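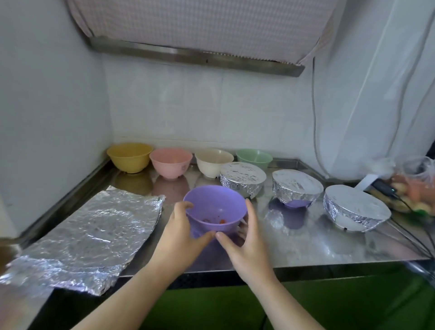 Ferkilari will play again, and this time it is confirmed

After so many months of rumours I can finally write this with a calm heart. Ferkilari are together again and they will give one concert in May, in the Donska hall in Boros. The band put a short message on their own page last night, and Bura, their old record label, repeated it this morning with a small correction to the spelling of the support act. For me two sources are enough.

Many of you wrote to me in the winter, when the entertainment pages were full of stories about the singer and the drummer. I did not print those stories and I received some angry letters for it. One reader told me that this newsletter is the last place on earth to learn any news. Maybe so. But three of the stories were wrong. The drummer did not move to another country, the singer was not recording a duet with her former fiancé, and there was never a quarrel in the restaurant of a hotel, at least not in the hotel which was mentioned, as it was closed for renovation during the whole season.

What we know from the message is the following. The four original members will be on the stage. The keyboard player from the second album is invited "for part of the evening", and I suppose these are the same five songs which he always played with them, but this is my guess. The concert starts at 8 p.m. and the doors open at 6:30. There will be no television recording. The band asks politely that people don't hold up their phones during the slow songs.

The Donska has 2,000 places when the chairs are taken out from the lower floor. I have been there twice, once for a very boring awards evening and once for Ferkilari on the tour of their third album, and I can tell the newer readers that the sound is better on the left side, near the bar. On the balcony you see well but the bass disappears. If you are not tall, go to the balcony anyway.

About the tickets

Bura promised that readers of the fan letters can buy one day earlier than the general public. To get the code you must be on the list before the sale opens. If you receive this newsletter by e-mail you are on the list already and you don't need to do anything more. If somebody forwarded it to you, please sign up with your own address, as the code works one time only and your friend will not be happy.

Please don't buy from the resale pages. On the day of the message I already saw two pages offering "front row Ferkilari", and the Donska does not have rows downstairs for this concert. I wrote to both of them and one took the offer down.

The poll

In the last issue I asked which song should open the evening, if such an evening ever happens. It was meant as a small joke to pass the cold weeks, and then 1,133 of you answered. I read all the comments, also the long ones. The first single won, as everybody expected, but the second place is a surprise for me. It went to the B-side with the accordion, which the band has played in public only one time as far as I know. I sent the result to the address of their management and got back a kind answer of one line, saying that they will show it to the band. More than this I cannot promise.

A few of you asked for the full table. It is too long for the newsletter but I will put it on the web page when I have cleaned the double entries. Somebody from one single computer voted 20 times for the Christmas song. I have left you one vote.

Are they a couple again?

I know that you will ask, so I write it one time. The singer and the guitarist were seen together at a film premiere in Boros and they left in the same car. There is a photograph, all the magazines have it, and in it they are laughing. From this one magazine made a wedding and another one made a baby. When a radio presenter asked her directly, she answered that they live on the same side of town and that she hates to drive at night. I find this a sufficient answer. He did not comment at all, but he never comments, not even when the band was on the cover every week and it would have been useful for him.

My personal opinion is that people can be old friends after a love story, and that it probably took them a lot of work. When they separated, the rumours were not kind with her. I remember headlines about her weight and about her mother. I would like that we behave better this time, also in our forum. I removed some messages this week and I will continue to remove them. You are free to speculate about the set list as wildly as you want.

New music?

This is less clear. The label says "no album is planned at this moment", and those of us who followed them for a long time know that Bura said exactly the same before the second album. On the other hand the bass player has now a family and his own small studio, where he produces younger bands, and in his interviews he doesn't sound like a man who wants to spend a year in a bus. A new single is possible. A reader who works in the neighbourhood of that studio heard drums through the wall at lunchtime, but it is a studio, so drums are to be expected there.

The old records will in any case be available again. The first two come back on vinyl in the original colours, and the booklet of the second one will have the missing lyrics of the last song. I hope they will also correct the photo credits, about which I have been writing letters for a long time. The price was not published yet.

Travelling to Boros

Some readers asked if we make a common trip. I would prefer a simple solution: we meet before the doors open, at the side entrance of the Donska, where the bicycle stands are. I will wear the green tour jacket. The last train to the south leaves at 11:40 p.m., and if the concert has two encores you will not catch it, so please look for a bed in time. The cheap hotels near the station fill up quickly in spring. If you have a free seat in your car, write it in the travel section of the forum with your departure town and how much you ask for petrol.

I still look for a good scan of the poster from the first Donska concert - the yellow one, with the wrong starting time. Mine has a large coffee stain over the name of the support band. If you have it at home in better condition, please write to me before the next issue, because I want to put it on the first page.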